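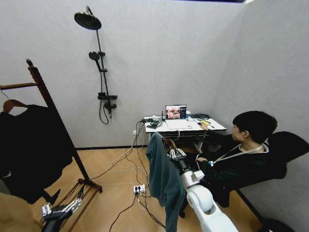

El coro de Palberg ensaya desde 1852 y Annatjie Mofokeng lo dirige hace 31 años. «Entré de contralto y me quedé», cuenta.

El archivo guarda 591 partituras, muchas copiadas a mano.

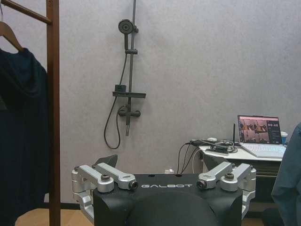
Según Kagiso Jacobs, la mitad no se canta nunca. Mofokeng lo admite: «Faltan tenores». 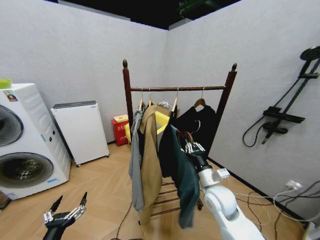
El concierto de diciembre

Será en Grajales, con 30 voces y sin órgano. 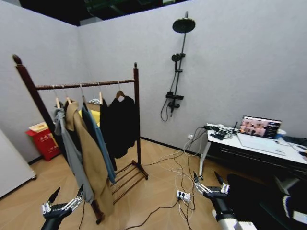 Nneka Onuoha habría preferido el órgano. «Lo hablaremos en enero», responde la directora.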